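1/12/20

I have been trying to get rid of things. I say trying, as I've been at it since August and the spare room still won't take a spare person.

It started with the loft. We had a leak over the landing, a small one, and the man who came to look at the roof asked if he could get to the far corner. He could not. There was a sofa bed in the way, and behind the sofa bed a box of cables, and behind the cables the boxes we brought with us from the flat in Cledach and never opened. He was polite about it. He charged us for the visit all the same.

So everything came down the ladder, and most of it is still down. If you've never emptied a loft, the thing to know is that it gets bigger on the way out. It also changes character. Up there it was storage. On the landing it's a hazard, and in the spare room it's a talking point.

I did what any sensible person does and read about it instead. There are a great many books on getting rid of things, and I now own 2 of them. The first says to start with whatever you care about least. I started with the cables, and lost an entire evening to wondering what has a plug that shape. The second says to hold each item and ask what it's for. I held a fondue set. I know what it's for. It's for 1983.

Then there's the matter of where things go. The charity shop has been closed on and off all year, and when it's open it takes donations between ten and twelve, by the back door, one bag per household. I'm not complaining. I've seen what people leave there. But at one bag a go I'll be finished some time after I retire. The tip wants you to book a slot and bring proof that you live here, as though someone might drive over from the next county for the pleasure of using our skip.

That leaves selling, which is how I came to meet the general public.

I put the sofa bed on a local listings site for £30. Within the hour I had 17 messages. Most of them said "is this available", and of the people I told that yes, it was, one wrote back. She wanted to know if I'd take less, and if it came in grey. I said I would and it didn't. The man who finally took it arrived in a car I'd have thought twice about putting a deckchair in. We got it as far as the boot and stood looking at it for a while. He came back the next morning with his brother and a van, and knocked a fiver off for the diesel. I let him. By then I'd have paid him.

The bookcase was worse. It's a Bakwood, the tall one with the adjustable shelves, bought when we first moved in together and carried up three different staircases since. A woman asked me for its exact dimensions, then for its dimensions without the shelves, then told me she'd been hoping for a wardrobe.

My friend Yaa Appiah has a better system. She puts things on the front wall with a note saying "free, works", goes indoors and makes a cup of tea. She's shifted a lawnmower like that, and a Villca coffee machine with a cracked lid. I tried it with the fondue set. It was there for nine days, in the rain, and then one morning there were two fondue sets. I've brought them both in. I'm not having the neighbours think I started something.

The clothes I'd been saving for last, on the grounds that clothes are easy. You try it on, it doesn't fit, it goes. That holds up well enough for my own trousers. It falls apart with children's things, which don't fit anyone in the house and haven't for years, and which I seem to have packed away with more care than our passports. 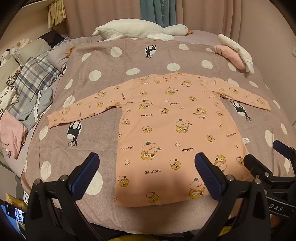

I had three piles going: keep, give away, and ask. The ask pile was a mistake. The person you're asking is now at an age where everything she owns is embarrassing except the things you were about to part with. I held up a coat. "You can't give that away," she said, without looking up from her phone, so I put it in the keep pile, and later moved it back, and later still moved it again when I found a conker in the pocket.

My husband was no use either. He came up to help, sat down on the floor with a bag of baby hats, and was still there when the potatoes were done. He has his own pile. It's mostly Turkmont camping gear, including a stove we've used once, on a patio. When I suggested it might go on the wall he gave me a long talk about resale values, and then carried it back up the ladder while I was in the bath.

The roof has been mended, by the way. It was a single slipped tile, nowhere near the far corner, and he did it from outside.

Anyway, if anyone within reach of us would like a tall bookcase, it's still available. It doesn't come in grey. I can do you a fondue set with it – or two, if you bring a van.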